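Interview: Yuk-lan Siu on grasp planning for soft produce

Yuk-lan Siu leads the planning group at Lulix, where she is responsible for the software that decides how a two-fingered gripper approaches, closes on and releases an object. The group's planner, Pirkska, was released to partner laboratories in May. She spoke with the institute's newsletter about the design of the system and the work that remains.

Ms. Siu joined the planning group after several years in motion control. In her view, the two fields have been kept apart for too long. "A planner gives you a path, and a controller follows it," she said. "With a rigid part that division is acceptable. With fruit, the object changes shape while you are still executing the plan, and the path you computed is already out of date."

Pirkska addresses this by planning in short segments. The software commits to 200 milliseconds of motion at a time and then revises the remainder using the latest estimate from the perception module, Emeck. Each segment carries a limit on closing force, which the controller may lower but may not raise. Pirmin Bachmann, who maintains the controller, asked for that rule early in the project, and Ms. Siu considers it the most useful decision the two groups have made together.

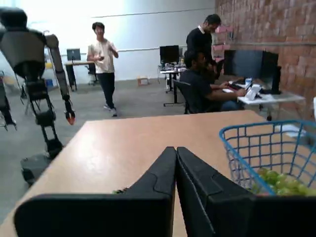

The two-fingered gripper at the work table, with green grapes in a blue mesh basket.

Grapes were chosen as a test item for their difficulty. They hide one another, they are joined by stems that the depth estimate often misses, and a pile settles whenever one is removed. The current evaluation set holds 2,947 recorded grasp attempts, of which 1,498 were used to tune the segment planner. The remainder are reserved for testing.

"Most of our failures are perception failures that look like planning failures," Ms. Siu said. "The fingers go exactly where they were told to go. The estimate was wrong by the width of a stem." Hiu-tung Lu has since added a confidence value to every contact point, and the planner now declines a grasp when the value is too low - a change that made the system slower and, in Ms. Siu's words, "a great deal easier to trust."

Asked about tooling, she spoke at some length about the replay viewer written by Yee-man Hung. It shows the planned and executed motion on a single timeline, along with the reason each alternative was rejected. New staff members are asked to review 30 replays before they change any planner code.

The group's next task is release behavior, meaning how the fingers open when the object is resting against its neighbors. Ms. Siu described the present method as conservative. A revised version is being tested in simulation and will be offered to partner laboratories once the interface to Emeck has been settled.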